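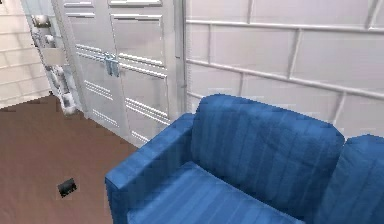 So the head camera comparison is done, or as done as it's going to get before I have to give my desk back to my actual job. I've been running two simulated cameras against each other in Ellum (the simulator I moved to in July, after my old setup stopped liking my graphics card), and I have opinions!

The job is the same one I've been stuck on all summer. A mobile arm has to look around a furnished apartment, find a small flat thing on the floor, drive over and pick it up. In the apartment I've been using most, that's a little black rectangle, phone or remote sized, lying on a reddish-brown floor next to a blue loveseat. Easy for you and me. For a low-res camera up on a mast it's a handful of dark pixels, and a lot depends on which handful.

Camera one is what I call the Ino profile, just my name for a settings file: wide lens, cheap sensor, cheap on compute. Camera two is the Prenix profile, narrower and sharper, and it makes my fan sound like a hair dryer. Both sit at the same height on the mast, tilted down a bit so the floor takes up a decent share of the view.

I went in sure the sharp one would walk away with it. It didn't, quite. I ran 72 starts per camera, with the base dropped at a different spot each time, and the wide camera found the object in 67 of them. The narrow one did worse, mostly in starts where it was facing the loveseat square on and would have needed to turn its head to see any floor on the far side. My search routine is pretty lazy about turning its head. That's my fault and I know it, but I wanted to test the cameras with the routine I have, so there you go.

Where the narrow one wins is the last stretch, once the base has rolled up close. The edges come out cleaner, and the angle estimate is so much better. A flat thing lying rotated on the floor is a pain for a two-finger gripper, because if you come down even a little crooked you pinch a corner and the whole thing spins away under the sofa. With the wide profile my angle was off by up to 30 degrees on the bad runs. I watched a lot of pinched corners.

Other stuff I noticed along the way:

The cabinet with the louvered doors drives my edge detector nuts. All those thin slats light up like a barcode, and at low resolution they shimmer when the base moves. I ended up ignoring everything above floor level during the search, which helped right away and which I should have done weeks ago.

The shiny chrome fixture beside the cabinet is the other troublemaker. Bright reflections in a tall stack, and my exposure code keeps trying to be helpful and darkening everything else. Dark object, darker floor, no thanks. I locked the exposure and moved on with my life.

Shadows, too. The small object casts none that I can make out, so the trick I used in my last post (look for the shadow, then look for the thing) was no use at all in this apartment. I liked that trick.

As for the gripper, I tried the plain parallel fingers and then the Mathebula ones, my own drawing, with a thin lip at the tip that's supposed to slide under flat objects. I love them. They also clip through the floor if I set the contact stiffness wrong, and I spent an entire Saturday believing I had a brilliant grasp when the fingertips were simply inside the floor. Anyone want 3,000 lines of contact logs? I have them.

For now I'm going with both cameras: wide on the mast for finding things, narrow down at the wrist for the pickup. It costs me frame rate and I'll need to redo the calibration, which I hate. Next up is getting the head to turn more during the search, and then I'll rerun the same starts and post the new numbers. If you've got a good way to handle slatted doors without just cropping them out, please leave a comment, I'm all ears.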